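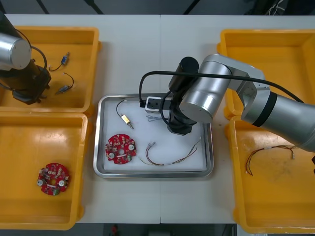

Worktable with four yellow bins and a steel tray.

From: Remo Orlandini
To: Gandlow staff council list
Subject: Re: Shift notice period, Kovberg proposal

Dear colleagues,

Thank you, Humaira, for sending the text so quickly.

Humaira Arain wrote:
> Kovberg management now offers 12 days of notice for
> a change of shift. The old agreement says 30. They
> want our answer before the end of June. Joltono has
> already accepted the same text, but they have no
> night shift. Can we sign, or do we ask for a new meeting?

My opinion is that we should ask for a new meeting. I have read the old agreement again, and the 30 days were given to us in exchange for the lower weekend bonus. If one side of this exchange is changed, the other side must also be discussed. I did not find one word about the bonus in the proposal.

I also want to remind you that 76 of our members work nights at the Tan site. For them a short notice is a bigger problem – they must arrange child care and transport again each time. In our last survey we received 374 answers, and the notice period was the subject with the most comments.

Maybe we can accept 12 days for a change inside the same week, and keep 30 for a move between day and night. I can write a draft of this if two or three persons will read it before me sending it to Kovberg.

Please answer to the list and not only to me.

With kind regards,
Remo

Recent in this list
Minutes of the June meeting
Weekend bonus: text of the old agreement
Travel costs for delegates
Re: Who can represent Tan?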